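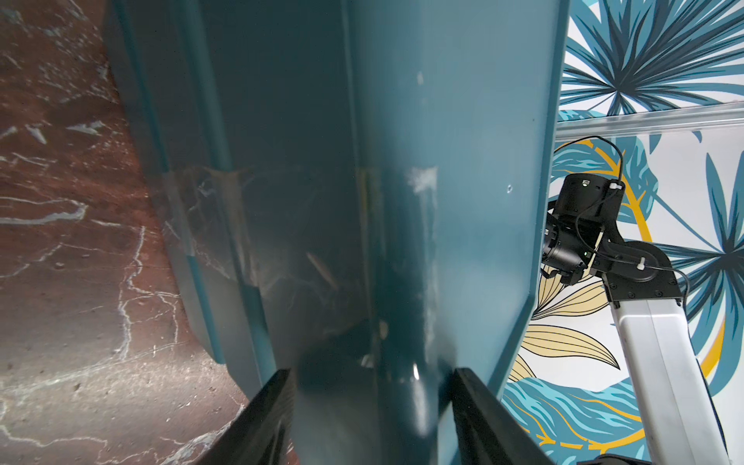 The two-armed cell at Peixoto is back at work after an afternoon off, which is more than most of the staff got in June.

The trouble was in the right arm's gripper, which had taken to closing a little late. The left arm, having been told that its partner was ready, would then begin lifting on its own. Nivaldo Amaral, who looks after the cell, spent a week blaming the software before he took a torch to the fingers and found the pads worn smooth.

New pads came from Gristari in a box large enough for a microwave. Fitting them took Amaral less time than unpacking them. He also re-seated the wrist cable, which had been rubbing at the elbow, and tightened the joint bolts on both arms while he had the key in his hand.

Then came the resetting. Each gripper was opened and closed 300 times with nothing in it, a stretch Amaral describes as "like watching someone else knit". After that the arms were taught their meeting point again, at low speed, with 60 seconds between runs so the readings could settle.

Rosimeire Pimentel, who runs the workshop, has asked for the pads to be checked every month from now on. A sheet has been pinned up for signatures. So far it has one, and it is hers.

The old pads are in a jar on Amaral's desk. He says he is keeping them for comparison – the jar previously held biscuits, and visitors are advised to look before reaching in.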